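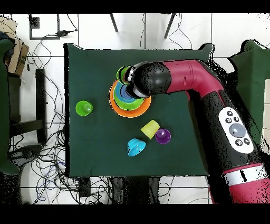 Gripper over the nesting cups, dark green table.

February 26, 2020

Spent the morning on the Skallden leak that Bogdan Stępień forwarded. Tablet, June launch, thinner bezel, bigger battery, same price. I have read this rumor for every slate since I started keeping this notebook and I'm filing it with the rest.

What we have: one render, one spec table, one benchmark screenshot. The render has the volume keys on the short side, the spec table puts them on the long side. Same source, same post. Derek says early renders often get this wrong. Maybe. Then why trust the rest of it?

Benchmark screenshot gives 1581 multi-core. Our old Melwood unit got 1005 this afternoon on a fresh install, screen at half brightness, plugged in. So the claim is a jump of more than half in one generation, with no word on the chip. A model string in a benchmark can be typed in by anybody with ten minutes to spare. Weronika did it on the Onon last year to show us.

Battery: no figure in the table, just "larger." Larger than what? Aleksandra Sobczak thinks they mean the small model. I don't think they mean anything.

Display is given as 2000 on the short edge, no long edge, no refresh rate. Left blank in our sheet.

Re-ran the Melwood drain test while the cable was free. Video loop, wifi on, down to 37 percent when I stopped it to go home. Don't use this one, I forgot to turn off sync and it pulled updates the whole time. Needs doing again.

Zuzanna wants a line on Skallden in the Bielecka summary. I'd write "unconfirmed" and stop there. She wants a paragraph. Told her she can have two sentences if the keys end up on the same side in both pictures.

To do: ask Bogdan where the post first appeared. Find the short USB-C cable. Charge the Onon.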